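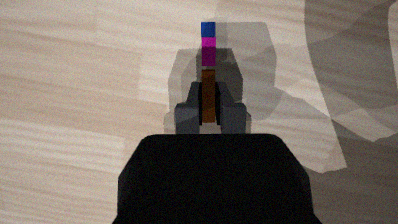
Werkby paint color list, README

Color names and mix codes for the Werkby line of craft paints, typed up from the old paper swatch cards. 144 rows, one per color. Last edit 10/10/2025.

What's in the folder

colors.csv - the main list
names_old.csv - names dropped or changed since the first printing
notes.txt - odds and ends, read if stuck

Columns in colors.csv

code - letter plus number, as printed on the card
name - shop name, lower case
family - blue, brown, magenta, green etc. One family per color, no doubles
finish - matte or satin. Blank = card didnt say
maker - Vondik or Makhubela. Vondik did the early cards, Makhubela took over later
hex - screen match, by eye. Do not print from these

Where it came from

Two sets of swatch cards, one from the Dotosier shop, one bought secondhand. Cards scanned at 400 dpi, names typed by hand. Where the sets disagree I went with the Dotosier one and put the other name in names_old.csv.

Known problems

- Browns are a mess. Cards have yellowed and the hex values lean warm
- magenta and "deep rose" share a code on one card. Kept both, see notes.txt
- Satin finish is under-reported, early cards skip it
- Some accents lost when saving out of the spreadsheet, will fix
- No prices. Dont ask, the cards never had them

Using it

Open in any spreadsheet. Set the code column to text first or the leading zeros go. Sort by family, then name. Fine for hobby use, teaching, matching an old tin. Not good enough for ordering a respray.

Changes

Version 2: added finish column, fixed a pile of typos in the greens, merged the August corections.

To do: rescan the browns in daylight, check satin against the tin labels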